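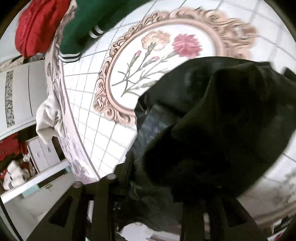
Annual prepay and what it does to your churn number

A reader asked in May why I keep telling small subscription businesses to report monthly and annual plans separately. I gave a short reply by email and it was not a good one. The longer version follows.

Start with the definition. Monthly churn is the number of customers who left during the month divided by the number who were in a position to leave. Most billing dashboards get the top of that fraction right and the bottom wrong. They divide by every active account. A customer who paid for twelve months in January can't leave in April in any way that the billing system will record. Counting that account in the denominator makes the rate look lower than it is.

The effect is small when few people prepay. It gets large quickly. Take a product with 4000 accounts, half of them annual. If the monthly half loses 4 percent in a month and no annual plans come up for renewal, the dashboard shows 2 percent. The founder puts 2 percent on a slide. Lifetime value is then computed as margin divided by churn, and it comes out at double what a monthly customer is worth.

I ran into this at Tekgate, where I did pricing work before going independent. We pushed an annual discount of 20 percent in the spring, and the churn chart dropped as soon as people took it. Everyone agreed the product had become stickier. The product had not changed. What we had done was move a block of accounts out of reach of the measurement for a year. When the block came up for renewal, the chart went the other way, and the meeting about it was long.

Wenceslao Barrientos, who ran finance there, had been keeping his own sheet. It had one row per signup month and plan type, one column per renewal opportunity, and a retention figure in each cell. A monthly customer gets twelve opportunities in a year. An annual customer gets one. The sheet was ugly and it was the only thing in the building that predicted cash correctly. I have used a version of it with every client after that.

The columns I keep now:

Signup month
Plan type
Accounts at start
Accounts reaching a renewal date
Accounts renewed
Accounts renewed on a different plan
Cash collected, net of refunds

The sixth one matters more than it looks. At Privura a good share of annual customers went to monthly at renewal and left shortly afterward. Counted as renewed, they made the annual plan look healthy. Counted on their own line, they looked like slow cancellations. I would not assume that every downgrade is a cancellation in progress, but I would want to see the line.

Refunds are the other leak. If your terms allow a prorated refund on annual plans, then those customers can leave at any time and they do belong in the denominator. Jovura offers this and Navarrete does not, so the same headline rate from each of them means two different things. Read the terms before comparing.

On whether the discount is worth giving: compare the cash from one annual payment with the expected cash from a monthly customer over the same twelve months, using the retention curve for monthly accounts only. With a 20 percent discount, you collect 9.6 months of revenue up front. If your average monthly customer pays for fewer than 9.6 of the first twelve months, the discount pays for itself before you count the value of having the money early. If they pay for eleven, you are buying cash at a steep price and should know that you are.

One caution on that comparison. People who choose annual plans are usually the ones who would have stayed anyway. The average monthly customer is therefore the wrong baseline, and the true cost of the discount is higher than the arithmetic suggests. The only clean way I know to measure it is to show the annual offer to a random portion of new signups and wait a year. Most companies won't wait. A rougher method is to offer it only after the third monthly payment, which at least removes the early leavers from both sides.

I'll post the blank sheet once I have taken the client formulas out of it, probably Friday.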